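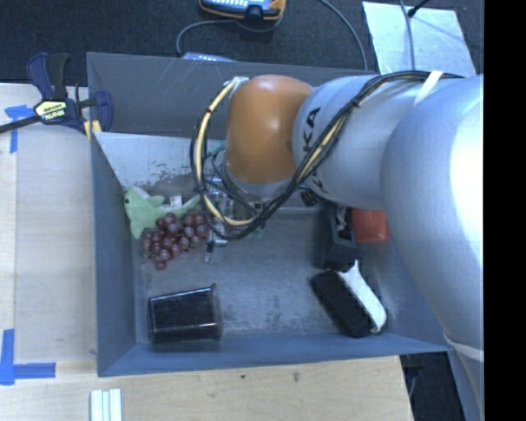
Moved the last of the stock out of the old unit this morning, so a few notes on bins for anyone else who packs small orders for a living.

--

We started with 40 of the cheap folding crates from Fekus. Fine for jumpers, hopeless for anything heavy. The sides bow and then they won't stack.

--

Swapped to rigid bins with sloping walls two years ago. They take up more room when empty but you can get your hand right down to the bottom without scraping your knuckles.

--

They do scuff. Grey floors show every mark and I've stopped trying to get them off. Warm water and washing-up liquid for the dust, then leave it.

--

Don't use the abrasive cream. I did one bin with it and the surface went dull and picked up dirt faster than before.

--

Current count is 277 bins for about 3,000 product lines. Slow sellers share, with a bit of card down the middle. The Nuria candles get their own because the scent gets into everything.

--

Labels: put them on the short end, high up. Ours were low down at first and you had to crouch to read half of them.

--

Someone asked about Ljungberg shelving. Yes, it fits, but measure the lip as well as the base -- ours are wider at the top and we lost a bin per shelf.

--

Tape on the outside only. Tape inside a bin catches on the bags and leaves glue behind.

--

Next job is the returns corner. Six bins, all full, and one of them is mostly odd gloves.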